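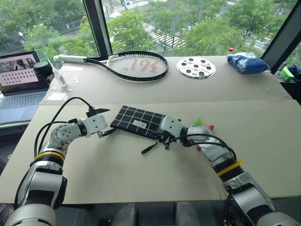

3.2 Daylight and Street Noise at the Work Table

Figure 4. Work table by the wide window, Skurberg site. Trees and crosswalk stripes outside. Pale cardboard boards on the table top.

Second part of the survey looked at where people sit and how long they stay there. Same two sites as before, Skurberg and Plulter. Both have large windows on the street side, both face trees. Window tables (Fig. 4) were scored separately from tables deeper in the room, see Section 2.4 for the scoring sheet.

Light first. Readings taken at table height, every hour, all of August. That gave 3,326 usable readings after we dropped the ones with a dead battery or no time stamp. Window tables were brighter at every hour, no suprise. Bigger gap than we expected in late afternoon. Glare complaints followed the same curve but started earlier, before lunch at Plulter.

Noise was messier. The street outside Skurberg has a crosswalk, so cars stop and start. Stopping is quiet. Starting is not. Azimi marked each start by hand for the first week and the marks line up well with the peaks in the sound log. We did not do this at Plulter (no crossing there, steady traffic).

Of the 100 people who filled in the form, 70 picked a window table as first choice. Most gave the trees as the reason, a few said the light, hardly any mentioned noise even when thier own table was one of the loudest. Kiani's earlier work in Trorenia found much the same for reading rooms, though with smaller windows and no shade outside.

Two problems with the data. The blinds at Plulter were down for part of the month and we have no record of which days. Also the forms were handed out in the morning only, so afternoon people are missing. Both of these push the glare numbers down, we think. Corrected values are in Table 5, uncorrected in the appendix.

3.3 Seat Changes During the Day

Seat changes were logged by table number only, no names. A change counted if the person stayed at the new table for at least one full reading interval.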